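Clearing and cleaning a glass patio table (after everybody has used it as a desk)

Quick one today. Two people asked how I get the patio table back to being a table after a work-outside morning, so here's the order I do it in. Takes me 9 minutes if I don't stop to read anything.

Ours is the textured kind of glass, bumpy, greenish gray. Smooth glass is easier, you can skip step 6.

What you need

A bucket, warm water, dish soap
Two cloths, one for wet and one for dry
An old soft toothbrush
A tray or a shallow box, the bigger the better
Spray bottle if you have one (mine holds 300 ml, a Satberg one, any will do)

No scouring pads. No powder cleaner either. I scratched my last table with a green pad and you could see it every evening when the sun got low.

Step 1. Laptops first

Close them, unplug them, take them indoors. Both hands, one at a time. Don't stack them on a chair "for a second". Damilola Okeke did that at our old place in Plukthorpe and then sat down -- $234 for a new screen.

Step 2. Drinks

Mugs and bottles go next, before any paper gets moved. You reach across for a magazine, your sleeve catches the mug, and now you have a different job. Check the caps on bottles before you pick them up by the top.

Coasters and loose lids can go straight in the sink.

Step 3. Paper and little stuff

Everything flat goes in the tray. Magazines, booklets, stickers, cards, packets. Don't sort it out there. Wind gets up and you'll be picking sticker sheets out of the hedge. Big flat things on the bottom, small things on top, something heavy on the lot. Sort it later inside with a cup of tea.

Watch the umbrella hole. Small things roll to it or slide over it and drop thru. I lost a good pen cap that way and two earrings, found one.

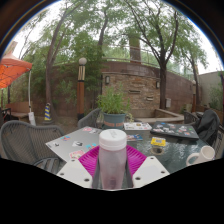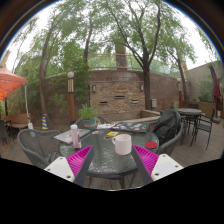
Bottle, mug and laptops still out on the patio table, plus the small yellow card that always ends up in the middle.

Step 4. The plant

Herb pot comes off last of the big things. Lift from underneath, not by the rim, and give it a shake over the grass so the loose leaves and soil come off there. If there's a ring where the pot stood lay the wet cloth on it now and leave it. By the time you get back to it the ring will have gone soft.

Ours lives on the ground by the wall while I clean. Don't put it on a mesh chair, the soil goes through and then you are cleaning chairs.

Step 5. Dry brush

Before any water! Dry cloth or a hand brush, back of the table to the front, get the crumbs and grit off. Grit plus wet cloth is how glass gets scratched. Do the rim too, stuff collects where the glass meets the frame.

Step 6. Wash

Small squirt of dish soap in half a bucket. Warm, not hot -- if the glass is cold from overnight, hot water is asking for trouble.

Wet the whole top. Go in small circles, the texture holds dirt in the dips and straight wipes just skate over it. Sticky spots from drinks, let them sit a minute with a wet cloth on, then toothbrush. Same with sticker glue. If the glue wont shift, a dab of cooking oil, wait, then soap again.

Toothbrush round the umbrella hole. There is always more in there than you expect.

Step 7. Rinse and dry

Clean water, spray bottle or just a fresh bucket. Then dry it properly, right away, don't leave it to the sun. Sun dried means water spots, and on rippled glass they are a pain to get out. We have very hard water. Splash of white vinegar in the rinse helps with that. Keep it off the pot and the plant.

Step 8. Chairs

Take any jackets and bags off the backs. Wipe the arms and top rail, woven seats just get a brush. Once a month I hose them, tip them forward against the wall to drain, and that's it. Feet too if yours leave rust marks on the paving, ours did untill I put caps on (Mosquera brand, pack of 16, fit fine after some swearing).

Step 9. Put back

Plant in the middle, but on a saucer this time. Coasters out where people can reach. Tray stays indoors by the door so next time someone might use it.

A few bits people asked

Window spray? Fine on smooth glass. On mine it leaves a film in the texture so I stopped.

How often? Summer, a quick wipe every couple of days, full thing when it looks bad. In November I do it once more, dry it very well and put the cover on.

Wood tables? Different method, see the Traritwood page, don't use any of this on oiled wood.

Saucer for the pot can be any old plate. Just check it's flat on the bottom, mine rocked all last summer.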